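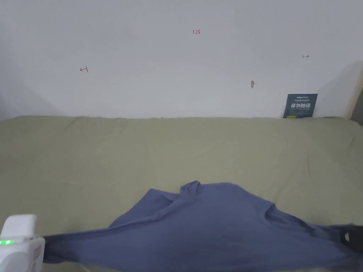
Measuring is one of those jobs you do all day without noticing. Will I fit through that gap? Is her slice bigger than mine? You guess, and most of the time guessing is fine. But when somebody wants to put up a shelf, a guess turns into a number. Look for the tiny red 1.23 written on the white wall. It has a dot in it, and that little dot does a big job! If we were talking in meters, 1.23 would mean one whole meter, plus 23 centimeters more. If we were talking in feet it would be a lot shorter. So a number on its own only tells you half the story – you need the unit too.

What did people use before rulers?

Themselves, mostly. A very old unit called the cubit went from your elbow to the tip of your middle finger. Try it now, then try it with a grown-up. Different, right? That's a problem if you are buying cloth from someone with short arms.

I like to imagine a village called Plindell where the baker, Paora, has huge feet and the tailor, Orysia, has small ones. Paora says the road to the well is 600 feet long. Orysia walks it heel to toe and gets a much bigger number, and they argue about it until supper. They both measured carefully, they just used different feet. The fix is to pick one foot, mark it on a stick, and make everybody copy the stick.

Can you measure something floppy?

Yes, but it's tricky. A table keeps its shape while you measure it. A blanket bunches up and makes hills and valleys, and if you lay a tape over the top you get one answer, and if you pull it flat you get another. The cloth is the same size the whole time, of course. My trick is to smooth it out gently (no stretching!) and measure along one edge, from corner to corner. 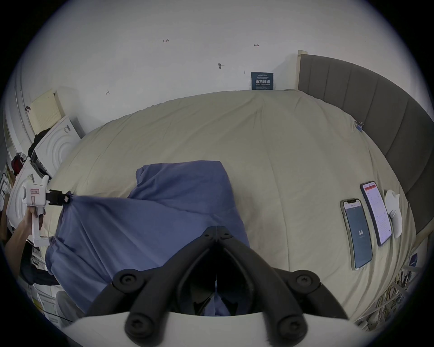

Try it at home

You need a piece of string, a ruler and a pencil. Wrap the string once around your head, just above your ears, and pinch the place where it meets. Now lay the string straight along the ruler and read the number. Write it down with its unit – inches or centimeters, you choose.

Then do it again. Did you get exactly the same answer? I hardly ever do. The string slips, or I pull a bit harder the second time. Scientists get this too, so they measure the same thing over and over and compare. I usually do 3 goes and pick the middle one.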